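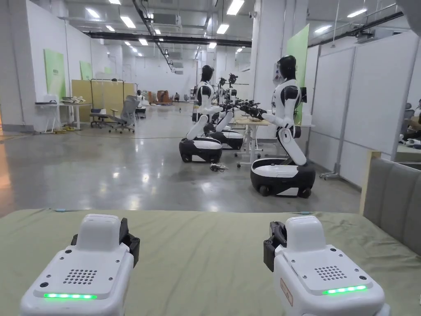

Adix hand-held gripper, pair

Price: 399 per unit, sold as a left and right pair only
Page updated: 20/12/2019

The Adix is a gripper you hold in your hand. A person picks up one in each hand, does the task with the jaws, and the movements are recorded for later use on a robot arm. We sell it to laboratories and small companies which already own a two-arm robot, or which are still deciding what robot to buy and want to begin recording before it arrives.

The two units are mirrored. On the left unit the jaw mechanism is on the right side, and on the right unit it is on the left side, so the two jaws look at each other when the units lie next to each other. Please keep them as a pair. If you lend one unit to a colleague and receive back another one with the same side, the recording will start but the calibration file will be wrong.

The housing is white and the jaw is black. The light strip on the front edge shows the state of the unit:

Green: ready
Green, blinking: recording
Yellow: battery under one quarter
Red: jaw not calibrated, or jaw blocked

The small holes in the top part are for the speaker. The unit gives one short tone at the start of a recording and two at the end. You can make the tones quieter in the settings, but in a large hall we advise to leave them at the normal level. When both hands are busy it is difficult to look at the light.

How we compared it

Before we decided to put the Adix in our catalogue, we tried it against two others: the Celtero, which has the form of a pistol handle, and the Paisan, which is a glove with a small jaw on the fingers. The tests were made in June by Davoud Vahidi and two operators at Tuvamine. All three devices were used for the same tasks on a table: folding a towel, moving cups, closing a box with a lid, and pulling a plug from a socket. The recordings were then played on the same two-arm robot with a wheeled base.

Weight in the hand. The Celtero is the lightest and for the first half hour everybody preferred it. After that the wrist becomes tired, as all the weight is in front of the fingers. The Adix weighs 600 g and lies more on the palm. The Paisan has no handle at all, and persons with small hands could not wear it well.

Jaw. The Adix and the Celtero both have parallel jaws. The Adix opens wider and takes a normal cup from the side. The Celtero had to take the same cup from the rim. The Paisan jaw is very fine for thin things, for example a cable or the corner of a cloth, and in this point it was better than our product — we say it openly, because customers who work only with cables should look at the Paisan first.

Playing back on the robot. We made 39 recordings of the towel task with each device. With the Adix, 2 of them had to be thrown away for lost tracking. The Celtero lost tracking more often when the hands crossed. The Paisan kept tracking well but the jaw opening was not always measured correctly, so the robot sometimes closed on nothing.

Starting up. This is the weak side of the Adix. Both units must be switched on and calibrated one after the other, the left one first, and it takes several minutes until both strips are green. The Celtero is ready almost at once. We have asked for a faster start in the next firmware but we have no date for it.

Using it

Put the two units on a soft surface when you are not holding them. A blanket or a piece of thick cloth is enough. On a hard table the jaw tips can be scratched, and scratched tips slip on smooth plastic.

Open and close each jaw fully three times before the first recording of the day. Do not force the jaw if it stops. Switch the unit off, clean the guide with a dry brush and try again.

Keep strong lamps out of the direct view of the tracking sensor. Ordinary ceiling lights made no difference in our tests.

If two operators work in the same hall, give each pair its own channel. The channel is set in the software, not on the unit.

What is in the box

One left unit and one right unit
Two charging cables
One charger with two outputs
Four spare jaw pads
Brush for the guide
Printed quick guide in English

Not included: computer, robot arm, adapter plate for mounting the same jaw on a robot. The adapter plate can be ordered separately. Please write to us the name of your arm, as the hole pattern is different between makers.

Trial and return

You can borrow one pair for two weeks. We ask for a deposit and you pay the shipping in both directions. If you keep the pair, the deposit is taken off the price. Units must come back with all four pads and with the memory erased. We do not look at your recordings, but we cannot send a unit to the next customer before it is erased, and this makes the others wait.

Spare parts

Jaw pads, set of four: in stock
Battery: in stock
Jaw mechanism, left or right: on order, please state the side
Charging cable: in stock

Questions about the comparison, or about a task which is not in the list, can be sent to Davoud Vahidi through the contact form. He can also send the full table with the results of all three devices.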